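Moving Household Savings to a Notice Account

In November this household closed its instant-access account with Dernus and placed the balance in a notice account offered by Fundoven. The following is a record of the decision and of the terms that proved most important.

The Dernus account had been opened with an introductory rate, and the bonus portion of that rate had lapsed. The balance stood at £1,437, set aside for replacing appliances and for minor repairs. Interest on a sum of that size is modest, but there was little merit in leaving it at the lower rate.

Three providers were compared: Fundoven, Sandhu and Dradell. Sandhu required a regular monthly payment of £200, which did not suit a fund of this kind. Dradell paid interest only on the anniversary of opening, and closing the account early meant giving up whatever had built up. Fundoven asked for 103 days' notice of any withdrawal and placed no limit on the number of withdrawals in a year.
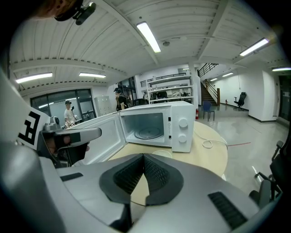
Notice periods and access

The length of the notice period deserves careful thought. Money needed at once should not be held on these terms, and a separate sum of £200 has therefore been kept in the current account - enough for a small purchase, though not for a large one. Notice may be given for part of the balance, and the remainder continues to earn interest at the full rate.

Cancelling a notice

Fundoven allows a withdrawal request to be cancelled up to 7 days before payment is due. After that point the money is sent to the nominated account in any event. Readers considering a similar account should check this clause, as the Sandhu terms contained no right to cancel at all.

The rate is variable, and it will be reviewed here when the first annual statement has been received.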